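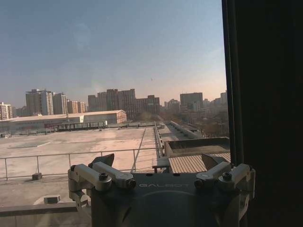
# Budget for the second year first

Most purchase requests for a robot put the price of the robot at the top and everything else under "miscellaneous." I think that order is wrong, and I have signed enough of them at Prendach to say so.

When we planned our two-arm system, the quote was clear and easy to compare. The rest was not. Our first sheet had no line for spare finger pads, none for a second set of cables, and nothing for the hours Danica Radonjić would spend relearning her own job. Teguh Pasaribu added those lines in August, after the order had gone in. They came to 35 percent of the purchase price. We found the money by putting off a forklift.

A gripper is a good place to start the argument. It is the part that touches things, and it should be planned as something that gets used up. Linkages, screws and pads all need a part number, a supplier and a shelf. Brodero quoted us eight weeks for replacement pads. A set costs $673, and one idle week costs us more than that in wages alone. 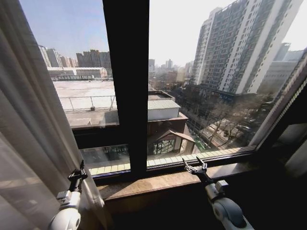 Two arms also mean two of most things on that list. People who budget for a pair tend to double the hardware and leave the service contract, the training and the floor space as they were. Ours did, and I approved it.

Valter Bettencourt takes the other side. He says a long list scares off the people who approve spending, and that small companies would never buy anything if they saw the full cost up front. He has a point. Our request might well have been turned down. But a refusal costs nothing, and a machine waiting on parts goes on costing money every month – rent, insurance, a technician with half a job.

My rule now is to set aside 40 percent of the purchase price before asking for quotes, and to write down what it is for. If a vendor can't give lead times for wearing parts in writing, I don't ask for a second meeting. Gebretsadik sent us theirs on one page, with prices. We are buying from them next.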